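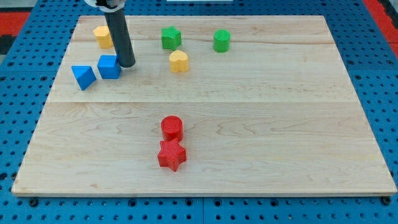

Reading time: 5 minutes

Drutach maple work panel for perforated tables

Print this page | E-mail this page

The Drutach panel is a flat maple surface that is laid on a perforated table and held at its edges by bolts set into the table. It covers the hole pattern over the working area, so that small parts can be placed, slid and picked up on a closed surface. It is used for sorting work, placement trials, hand-eye exercises and any bench task in which parts are small enough to tip into or catch on a hole.

The panel is shown on a blue perforated table with plastic shape blocks in yellow, blue, green and red. The table is not included. The blocks are listed further down as a separate item.

Construction

The panel is made of solid maple planks, edge-joined with full-length glue lines. The seams run parallel to the long edge and remain visible under the finish. They are sanded flush on the top face. A fingernail drawn across a seam should not catch; if it does, the panel is returned to the bench for another pass before shipping.

Maple was chosen for its closed pores and pale, even color. Beech was tested first and moved too much over a winter in a heated room. Grain pattern varies from one panel to the next, and faint darker streaks are part of the material. They are not grounds for a claim. Customers who need matched panels for adjoining tables should say so in the order, and the workshop in Rathjen will cut them from one batch where stock allows.

The front edge is left square with the arris lightly broken by hand. No molding or lipping is applied. All four edges are sealed with the same oil as the faces.

Technical data

Material: solid maple, edge-joined
Length: 1,000 mm
Thickness: 10 mm
Width: cut to order
Top face: sanded, oiled, matte
Underside: sanded, oiled
Fixing: bolts in the table, bearing on the panel edge
Load: hand-placed small parts; not rated for vises, presses or clamped work
Order number: Drutach 152

The width is entered on the order form to the nearest millimeter. If no width is entered, the workshop asks before cutting.

Placement on the table

The panel sits directly on the perforated surface, with no feet, felt or spacers. Adjoining table sections must be level with each other under the full area of the panel. A step at a seam between sections will transmit to the panel and can be felt as a rock at one corner.

1. Clean the table. Grit under a thin panel shows up as a high spot.
2. Remove or sink any fasteners in the area the panel will cover.
3. Lay the panel with its front edge parallel to a row of holes.
4. Set the front bolts first: one near each corner and one near the middle.
5. Slide the panel forward until it bears on all the front bolts, then set the rear bolts.
6. Tighten by hand and check that the panel cannot be shifted with the palm.

Do not overtighten the rear bolts. A panel of this thickness will bow upward if it is squeezed between front and rear. A gap the width of a sheet of paper at the rear edge is correct in dry weather and closes by itself in humid weather.

Do not drill through the panel. Customers have asked for through-holes matching the table pitch, and the answer so far has been no — the holes weaken the glue lines and let cleaning fluid into the end grain. Leszek Stępień in the workshop will quote for a pocket or a cutout along one edge if a drawing is supplied.

Surface behavior

The oiled surface has moderate friction against molded plastic. Light blocks stay where they are put and can be pushed with one finger or a rod without skating. With a lacquered panel, which was supplied until April, parts tended to run on after a push. Lacquered panels are no longer made. Owners who prefer the oiled surface can sand theirs back and oil it with the Sarkon finish described under Care.

Reflections are low under diffuse ceiling light. Under a single strong lamp the front edge will show as a bright line; moving the lamp or turning the panel end for end makes no difference to this, and a strip of matte tape along the edge does.

Yellow parts have the weakest contrast against maple. Blue and green parts separate from it clearly. Where yellow parts have to be found quickly by eye, a darker stained panel can be ordered at the same price, with a longer delivery time.

Shape blocks (separate item)

The Cureritz block set contains small plastic shape blocks in four colors: yellow, blue, green and red, with 2 blocks in each color. The color goes through the full thickness of the material, so scuffed corners do not turn white. The blocks carry no magnets and no printed marks.

Additional blocks are sold in bags of 10 in a single color. Mixed bags are not packed. Shade may differ slightly between production runs, most noticeably in green, and a user who depends on an exact shade should replace all blocks of that color together.

Wash blocks in lukewarm water with a drop of dish soap. They are not dishwasher-safe. Let them dry fully before putting them back on the panel.

Care

Wipe the panel with a barely damp cloth and dry it. Standing water lifts the grain within minutes, and the rough patch has to be sanded. Solvent-based marker can be removed with a small amount of isopropyl alcohol, after which the spot will look dull until it is oiled again.

Re-oil once a year in normal use. Apply Sarkon panel oil thinly to both faces on the same day. Oiling only the top face causes cupping, and this accounts for most of the warped panels sent back. Stand the panel on edge overnight, then wipe off any residue. Oil-soaked cloths can ignite by themselves and must be laid out flat to dry outdoors or kept in a closed metal container.

Store unused panels flat and fully supported. A panel leaned against a wall for a summer will take a curve.

Delivery and returns

Panels are shipped flat between sheets of corrugated board with corner protectors. Check the corners before signing. Leave the panel unwrapped in the room for a day before bolting it down.

Panels in stock widths can be returned unused within the statutory period. Panels cut to an entered width cannot be returned unless they are outside tolerance. Bolts are not supplied, as thread and head form depend on the table.

Contact

Dimensions, cutouts, matched panels: Leszek Stępień, workshop
Orders and delivery dates: Theda Gerlach
Block sets and single-color bags: Mohandas Pinto

Data sheet last revised October 8, 2026. Changed: lacquered finish withdrawn from the table of options, note on rear bolts added.

This website uses cookies to remember your order form entries. By continuing to use the site you agree to this. Settings | Accept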